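Home | Papers | Authors | Topics | Sign in
Shares 23 Comments 4

4.2 Bread task with the toaster oven

The second group of trials uses a countertop toaster oven with a door that opens downward. The policy must handle one slice of bread between a bowl and the wire rack, and the door stays open during the whole trial. We selected this task because the slice is thin and light, and a small error in the wrist angle is enough to push it against the edge of the rack. Demonstrations were recorded by Mihret Kumsa and Dagim Ambaye with the Skikow teleoperation interface, 1004 in total -- the same set is used for all methods.

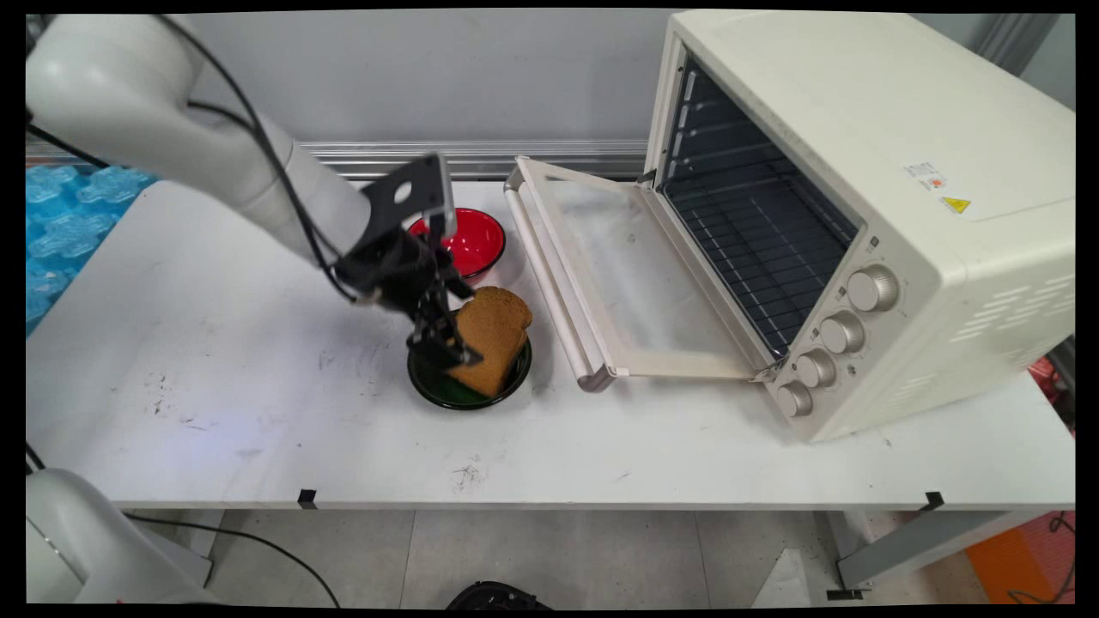 Figure 3. Bread task. The gripper holds the slice upright, with its lower edge in the green bowl, beside the open oven. The red bowl stands behind.

For each method we run 50 trials. The start position of the slice is changed between trials, but the oven is not moved. A trial is counted as success only if the slice lies completely on the rack when the arm returns to its home pose. If the slice falls on the door, the trial is a failure, even when the robot could pick it up again.

Our method, Moges, fails in 23 trials less than the baseline without the wrist angle term. Most of the remaining failures happen at the insertion, when the fingers hide a part of the slice from the fixed camera. We also tried a slower approach speed in 30 additional trials, and it did not bring a clear improvement. The grasp itself is seldom the problem -- this is different from the cup task in Section 4.1.

Previous section | Next section | References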